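Ordenar las cosas pequeñas

Llevaba desde marzo con la idea de vaciar el cajón del baño y por fin me puse ayer, después de comer. Calculé 20 minutos y fueron 75, casi todos dedicados a decidir qué hacer con los accesorios del pelo.

Desde que vivimos en Cadusside tengo menos armarios y más cosas sueltas. El cajón mide poco y se había convertido en un revoltijo de pinzas, pulseras y tubos de crema. Lo saqué todo a la mesa, sobre el mantel claro, y fui separando.

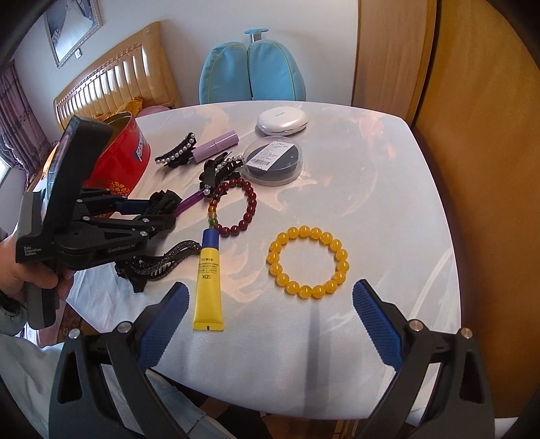
Las pulseras de cuentas se quedan. La amarilla me la pongo bastante; la roja, menos, pero combina con casi todo en invierno. Las pinzas negras con perlas las compré en Dotley, en un puesto que ya cerró, y tampoco pienso tirarlas. De las gomas viejas sí me deshice: 6 fueron a la basura.

Para guardar lo demás probé primero una caja de zapatos, pero no entraba en el estante. Asanka Gazi me recomendó usar una lata de galletas, de las redondas, y tenía una roja por dentro dorada en la cocina —vacía desde Navidad— que servía. 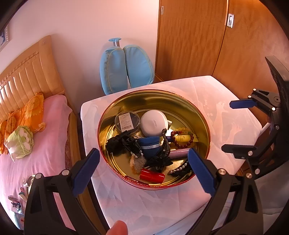 Lectura: 2 min

Cabe más de lo que esperaba. Lo que ocupa de verdad son los accesorios de tela, así que conviene meterlos sin apretar y dejar los tubos a un lado. Lo de maquillaje lo pasaré a un neceser cuando encuentre uno que me guste.

La lata va ahora en el estante de abajo, junto a las toallas. Me queda el cajón de las medicinas, que es peor.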